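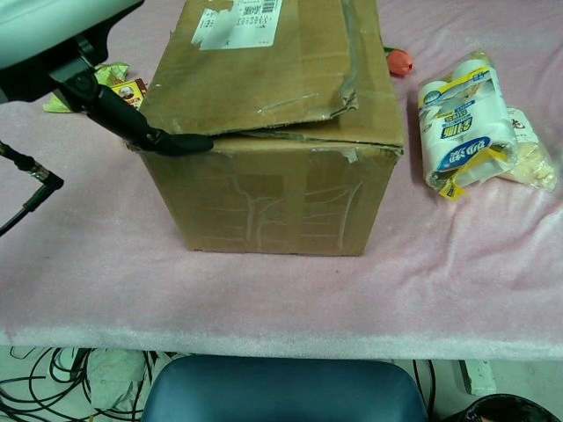 Box lid, left arm. Finger under the front edge, top left corner.

Forum > Student Builds > Arms and Grippers > Opening a cardboard box, term project

September 24, 2024
Posted by notside_tam

Right. Second year of the Whitlock robotics club and we've been given lids. Last year's lot got stacking cups, which I now understand was a kindness.

The task is to open a closed carton with the arm, lid all the way back, box still on the table. We're 42 attempts in. The finger gets to the lip fine and then one of two things happens: it slides up the front and waves at the ceiling, or the whole box goes for a walk. Roscoe Sorensen (club lead, patient man) says we should sort the approach angle before touching anything else. I say it's the cloth. Opinions wanted, kind ones first.

Tamsin Wojcik

---

bringate_bill wrote:

It's the cloth. You've put a box on pink fleece and you're asking it to stay put. Get a rubber mat.

---

lekilia wrote:

Disagree with Bill, as is traditional. Fleece is grippier than a bare tabletop. If the box is moving, you're pushing at it when you should be lifting. Look where the fingertip is: it's pressed on the corner. All your force goes into the cardboard and hardly any of it goes up. Come in lower, get the hooked bit properly into the gap, then go straight up for a bit before you swing back.

Also, that box has seen things. How old is it?

---

notside_tam wrote:

It was in decent shape in July. The torn bits along the top are mostly tape coming off, plus a few efforts of ours I'd call enthusiastic. We did ask for a new one and were told the judges' box will be "of a similar character".

---

gantry_goose wrote:

I'd bin it. Every go changes the box, so attempt 42 isn't the same test as attempt one. You could be getting better at opening one particular wreck. We ran 116 goes on a single carton two years back, were terribly pleased with ourselves, then met a fresh one on the day and couldn't get in at all. New lids are stiff. Yours is already slightly up at the front.

---

lekilia wrote:

Keep it AND get new ones. A scruffy box is good practice. That curled flap of cardboard on the right of the lid is just the sort of thing that'll snag you on the way over.

---

bringate_bill wrote:

Rubber mat.

---

r_sorensen wrote:

Club lead here, since I've been called patient in public and would like it in writing somewhere.

Goose is right about fresh boxes and I've asked for more. Lekilia is right about the corner. Bill, the rules say the cloth stays, so we'd all be grateful if you let the mat go.

Tamsin, the loo roll and the other bits round the box stay as well. Clutter is in the rules. What you can do is move the contact point along the lip towards the middle. At the corner you lift one side and twist the lid.

---

notside_tam wrote:

Tried it at lunch. Middle of the lip, lower approach, 37 mm straight up before the swing. Lid went back on the third go. Then it closed again by itself, slowly, in what I can only describe as a sarcastic manner.

---

gantry_goose wrote:

Follow it over further and press the crease at the back. Or use the second arm to hold it, if you've got one free.

---

lekilia wrote:

Don't press the crease on a box that tired, you'll tear the lid clean off.

---

bringate_bill wrote:

That would count as open.

---

r_sorensen wrote:

It would not count as open. I've checked.

---

notside_tam wrote:

Going with Goose on a new box and Lekilia on the old one. Will post the numbers when I've got some worth looking at.

---

We use cookies to keep you logged in and to remember which threads you've read. By carrying on you agree to this. Manage cookie settings.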